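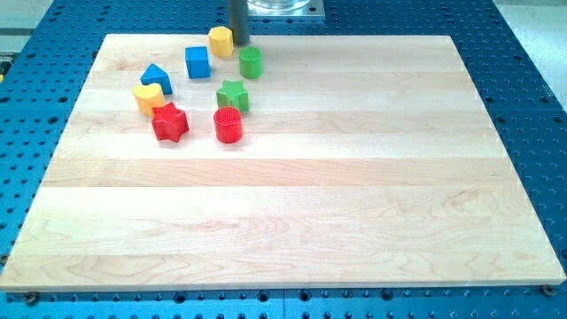 How long must I wait before I put the oiled board back in the kitchen?
Leave it standing on its edge for 2 days, in a room with moving air.

4. Second coat of Gosimum oil

4.1 Rub the surface lightly with a fine pad, always along the grain.
4.2 Pour a small spoon of oil on a cotton cloth and spread it thin.
4.3 After 85 minutes, wipe away all oil which is still on top.

Note: The end grain drinks more oil. Give it one more pass.

Caution: Oily cloths can start to burn by themselves. Put them in water before you throw them away.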